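Why Do Old Paintings Have So Much Gold in Them?

I grew up two streets from a tiny church full of icons, and when I was 9 I thought they were the shiniest things in the world. An icon is a holy picture, usually painted on a wooden board. The people in them have big eyes, long noses and a gold circle behind their heads. That circle is called a halo, and it tells you the person is a saint.

So what about all the gold in the background? Where are the trees and the sky? Well, icon painters wanted to show heaven, and gold was their way of painting light. When a candle flickers in front of an icon, the gold seems to move - I used to stare at it until my eyes went funny!

The gold is real, too. It gets hammered into sheets called gold leaf, so thin that a sneeze can send one flying across the room. (I have done this. Twice.) Painters brush on a kind of glue, lay the leaf down very gently and rub it until it shines.
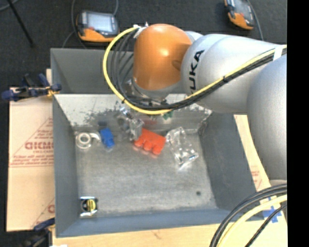 Angeliki Spanos wrote to me that I should mention the colors as well, and that in many icons Mary wears a dark red cloak over a blue dress, so you can find her even when you can't read the letters.

Good point! Letters are another clue, by the way. Lots of icons have the saint's name painted right next to the head, often in Greek and often shortened to save space. Saints carry clues in their hands as well. Peter usually has keys, and if you spot a man on a horse fighting a dragon, you've found George.

Next time you're in a museum, pick one icon and go hunting. Start with the halo, then check the hands, then look for letters. I still do it every time, and my sister still has to drag me out to lunch.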